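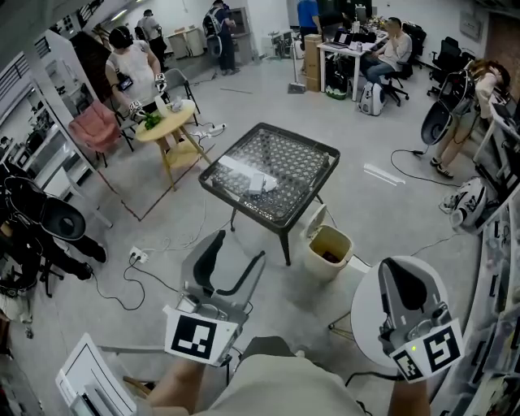
Hi Ornex support, I'm reopening my ticket about the mesh kit because the fix from January only lasted a few weeks and the Wi-Fi in our back office is dropping again. Same symptom as before: everything is fine, then all the devices on the second unit lose internet while still showing full bars, and after a couple of minutes they come back like nothing happened. Your last reply asked me to pick one spot and take every reading from there, so I'm using the square black table in the middle of the floor, the one with the woven lattice top under glass. All the speeds in this log are from a laptop sitting on that unless I say otherwise. I'm going to keep adding to this ticket as I try things, so sorry in advance for the length.

Setup
Main unit: Ornex mesh router, in the front room, plugged into the modem
Second unit: Ornex satellite, back office, wired (not wireless backhaul)
Switch: Boltport 8-port, the kind with a web page you can log into
Internet: Kendusel fiber, 900 down on paper
Firmware: build 306 on both Ornex units, installed 17th March
Error in the router log when it happens: code 71, "uplink renegotiated"

The satellite is wired through the Boltport. Main unit to switch, switch to satellite, and a network drive and a printer hanging off the switch too. It has been that way for over a year and I didn't change any cabling before this started.

What I already did before writing
Restarted everything in order, modem first, then router, then switch, then satellite. Yes, I waited for the lights each time.
Factory reset the satellite and paired it again. Twice, the first time the app froze at the naming step and I had to start over.
Changed the Wi-Fi channel by hand, then put it back to auto.
Turned off the guest network. No difference, so it's back on.

Update 1
Speed during a good stretch is great, very close to what we pay for. During a bad stretch it either won't load the test at all or crawls along at 40. I got it to happen while I was watching the app, and here's the thing that bugs me — the app says the satellite is "Excellent" the entire time. Whatever it's measuring, it isn't the thing that's broken. Could somebody look at that? It cost me an evening in January because I believed it.

Update 2
You asked whether the main unit drops too. No. I sat in the front room with my phone on the main unit and a video call running, and the call stayed up straight through two drops in the back. So the modem and the Kendusel line look clean to me. I called Kendusel anyway and they ran a line test and found nothing, and they were pretty nice about it considering I'd also called them last time.

Update 3
Tried the thing where the satellite goes wireless instead. Unplugged its cable, let it find the main unit over the air, left it like that overnight and through the next morning. Slower, obviously (there are two walls and a bathroom in between) but not one code 71 in the log! Plugged the cable back in and had a drop before lunch. So it's something on the wire, and I'm officially done moving antennas and changing channels.

Update 4
Swapped the patch cable between the satellite and the wall jack. Still dropping. Swapped the one between the switch and the main unit. Still dropping, but less often I think? I wasn't keeping good notes that afternoon, so please don't put too much weight on it. The cable I took out had a broken clip on one end and could be wiggled loose by breathing on it, so it's in the trash regardless.

Also, a question I should have asked a long time ago: does the satellite care which of its two ports I use? The manual says either one. The sticker on the bottom has one of them outlined in blue. I'm using the blue one.

Update 5
Thanks for the answer on the ports (either is fine, the blue outline is for first-time setup only, got it. Please put that in the manual!).

You suggested taking the Boltport out completely and running the back office jack straight into the main unit. That meant the printer and the network drive were offline, which made me unpopular, but I did it. No drops all day. No drops overnight. Then I put the switch back and had one within the hour. I really wanted it to be something else, because I like that switch and it was the expensive part.

Update 6
Spent some quality time on the Boltport's web page. For anybody who lands on this ticket later with the same combo, the useful screen is under Ports, then Status, then you have to click the tiny arrow to get the history. It showed the satellite's port going down and coming right back up, over and over, and the times match the code 71 lines in the Ornex log to within a few seconds. The printer's port and the drive's port had nothing like that.

There's an energy saving setting further down the same page, called Entili mode, which I had never heard of. It puts a port to sleep when traffic is low and wakes it up when there's something to send. It was on for every port. I don't remember turning it on, but there was a switch update in the winter and I clicked through it pretty fast, so maybe that did it. I can't prove that part.

Update 7
Turned Entili mode off, only on the port the satellite uses. Left it on for the others. Saved it, then restarted the switch, because the first time I just hit Apply and it went back to the old setting when I reloaded the page. You have to hit Apply and then Save at the top right, two different buttons, very easy to miss.

Ran it for the rest of the day with a download going on and off so there would be quiet gaps, which is when it used to fall over. Full speed on the laptop, nothing in the log. Left it alone overnight.

Update 8
Five days now and not a single code 71. The printer and the drive are back and people are speaking to me again. I also turned the feature off on the port going to the main unit, just in case, so if you're trying to reproduce it, try the satellite's port first.

Two things I'd still like an answer on before you close this:

1. Is this a known problem between build 306 and switches with this kind of power saving? It would be good to know if I can turn it back on after some future update. It's not a big deal if the answer is never.

2. The "Excellent" reading in the app. Can it at least show when the wired link has been dropping? The router clearly knows, since it writes it in the log.

I've attached the exported logs from both Ornex units and a copy of the port history from the switch. If you need anything else from me, email is better than the phone.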